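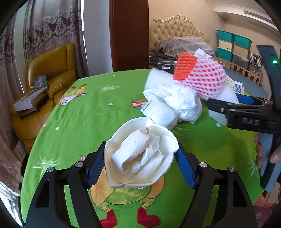
Clearing the Table

Brivutano, February 9, 2026

Trash is hard. I learned that within minutes of arriving at the Datodard open day, where the star of the morning was a heap of used packaging on a green cartoon tablecloth.

Datodard teaches robots to tidy up, and it does the teaching in ordinary homes. The one I visited, in the Carrasco district, is a lived-in place with a mustard armchair and storage bins stacked against the wall. An operator takes a gripper in each hand, squeezes the handle, and picks things up with two black fingers tipped in blue pads. The recordings go off to train an arm called Zorkness, now in its second version.

I could have watched for hours! A crumpled paper bowl sounds like nothing until you try to lift one without crushing it, especially with more scraps of paper sitting inside. Tissue folds up and vanishes between the pads. The mesh sleeves that come on fruit are worse (stretchy, full of holes, always snagging on something), and the team talks about them the way anglers talk about pike.

Visitors got a turn too. My first try sent a paper cup onto the floor. By my fifth I had a decent rhythm going, and a boy of maybe nine was already faster than me.

Each session runs 60 minutes, and the Carrasco home has produced 1,051 recordings so far. The plan is to add over 300 more before Zorkness gets its next public run in April, when it will face a dinner table straight after the meal. Bones, napkins, sauce and all. I've already asked for a seat near the front.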